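Pink scarf, finally washed

29 May 2023

I bought the pink scarf in Erville in February and have worn it most days, so it was overdue for a wash. I kept putting it off. The label was blank when I got it and I had no idea what it was made of.

Olaia Benítez, who sells yarn in Drirkberg, told me to use cool water and a little wool soap, and to keep my hands out of it as much as possible. I filled the bathroom sink, pushed the scarf under and left it while I made lunch. The water went slightly pink – not enough to worry about.

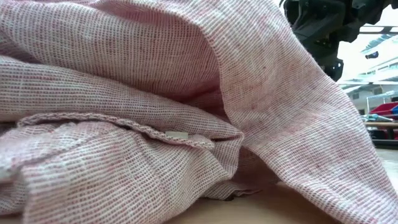 Drying took longer than washing. I rolled the scarf in a towel, pressed it, then laid it over the rack in the spare room and turned it twice before bed. I was mostly checking the hem, as my last gauzy scarf came apart there after one wash. The little stitches on this one sit in a tight row, so I'm leaving my sewing box in the closet. The deeper pink flecks in the weave are what made me buy it in the first place.

I won't iron it. Kgomotso irons everything, including dish towels, and offered to do it for me. I said no thanks, I like it crumpled.

Next is the gray blanket from Sarmiento, and that one won't fit in the sink. I may try the bathtub.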